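Courses > Workshop Robotics > Handouts > Unit 4: Two-arm sorting bench

Unit 4: Building and commissioning a two-arm sorting bench
Course notes, Skilldale shared workshop
Notes by Dirk Wendt, revised in May with corrections from Ramil Cruzado

4.1 Scope

Unit 3 ended with one arm bolted down and jogging under manual control. In this unit a second arm is added, both are given a common origin, and the pair is used to sort small plastic parts into baskets. Leader arms are covered only as far as they are needed to drive the grippers by hand. Recording and playback belong to Unit 5.

You will need your wiring sheet from Unit 2 and the printed finger set. Groups still using the first version of the fingers should reprint before starting. The older tip is too blunt to get under a part lying flat.

4.2 Mounting the second arm

Fix the base plate with all four bolts finger-tight, then square it against the first plate with a straight edge. Tighten diagonally, in two passes. Check the square again after the second pass, as the plate tends to creep.

The two arms must be able to meet over the middle of the table and must not be able to reach each other's base. Set the software limits on the shoulder joint before powering the second arm for the first time. The limit file from Unit 3 applies to one arm only – do not copy it across without changing the sign of the base rotation.

Route the cable down the back of each upper arm and leave enough slack at the elbow for full travel. Tie at the links, never across a joint.

4.3 Common origin

Each arm reports positions relative to its own base. To make them agree, choose a point on the table both can reach and mark it with tape. Bring the left gripper to the mark, store the position, retract, and repeat with the right. Do this at three further points well spread over the surface. The Nemurix controller works out the offset from the stored pairs and reports the remaining error in millimetres.

An error under 2 is acceptable for this exercise. If it is larger, the usual cause is a loose base plate, followed by a finger that has not been pushed fully home on its carrier.

4.4 Table layout

Baskets go towards the edges and the parts go in the middle, where both grippers can get at them. Baskets of different colours make the sorting rule easier to state and easier to check afterwards. Park both grippers well above the table before anyone reaches in to move a part or a basket.

The white plastic parts may be left touching one another. Separating a part from its neighbours is a piece of the task, and a neatly spaced row teaches very little about finger placement. 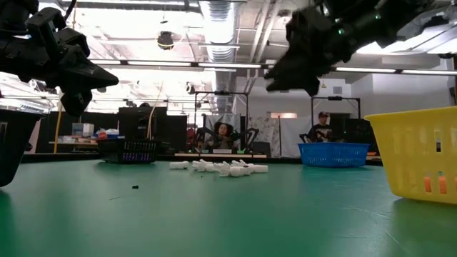

4.5 First sorting run

1. Set the speed limit to 20 per cent on both arms.
2. Open both grippers fully and confirm that the status light on each is green.
3. Pick from the outside of the cluster inwards. Approach from above, with the fingers across the narrow side of the part.
4. Lift clear of the tallest basket rim before moving sideways.
5. Release inside the basket, below the rim. Parts dropped from height bounce out.
6. Only one arm may be over the cluster at a time. The operator of the other arm waits until it is called clear.

Carry out 10 picks with each arm and log every miss with its cause: slipped, pushed away, or wrong basket. Raise the speed limit only after a full set without a collision, and in no case above 80 per cent.

4.6 Grip force

Closing current is set per gripper. Start at the lowest value that holds a cylindrical part through a slow wrist turn, then add one step. Too much current bends the printed fingers outwards at the tip and the part is squeezed out forwards – this looks like a slip but gets worse as force is added.

4.7 To hand in

The limit files for both arms, the origin error as reported, and the pick log. State the closing current used for each gripper. Hand in at bench 13 or through the Tromdale course folder.

Contact: workshop desk, Skilldale | © Skilldale Workshop Courses | Back to top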